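Zondik Renews Break Room Supply Agreement With Nair

Two-year contract covers all Tongate offices and adds a new packaging return program

TONGATE, September 2020 - Zondik, a supplier of snacks, coffee and paper goods to small and mid-sized workplaces, has renewed its supply agreement with Nair, the property management company. The new contract runs for 2 years and covers 206 office suites in the Tongate business district.

Under the agreement, Zondik will continue to stock shared break rooms and tenant kitchens with single-serve snacks, hot drinks, cups and napkins. Deliveries will be made twice a week to larger buildings and once a week to smaller ones. Tenants may change their standing order up to noon on the day before a delivery.
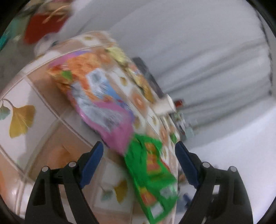

The renewal follows a review of the service that Nair carried out in April. Tenants were asked about product choice, delivery times and billing. Nair sent out 1,520 survey forms and received 1,497 completed replies. Delivery times received the highest marks. Billing received the lowest, with many tenants saying that monthly statements were hard to match to individual orders.

In response, Zondik will issue a new statement format starting with the first billing cycle of the contract. Each delivery will appear on its own line with the order number, the suite number and the name of the building. Credits for missing or damaged items will be shown on the same statement and will no longer be mailed separately.

The product list has also been changed. Slow-selling items have been dropped, and the range of nut-free and low-salt snacks has been expanded. All items in the new list are individually wrapped. Tenants who prefer bulk containers for coffee, tea and sugar can still order them through the account desk.

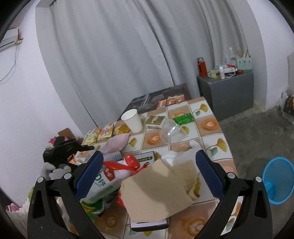
The contract also includes a packaging return program run by Ondeneo, a recycling hauler that already serves several Nair properties. Ondeneo will place collection bins on each floor and empty them on the same schedule as the snack deliveries. The bins will accept clean snack wrappers, foil packets and plastic cups. Paper cups will be collected in a separate bin. Food waste and liquids cannot be accepted.

The cost of the return program is included in the base service fee for the first year. Fees for the second year will be set out in a notice to tenants at least 60 days before they take effect.

Existing tenants do not need to take any action to continue their service. Standing orders will carry over to the new contract, with dropped items replaced by the closest match unless the tenant asks for a credit. New tenants can open an account through their building office.

About Zondik
Zondik supplies snacks, drinks and break room goods to offices, clinics and schools. The company operates its own warehouse and delivery fleet in Tongate.

Media contact: Zondik Communications Office, Tongate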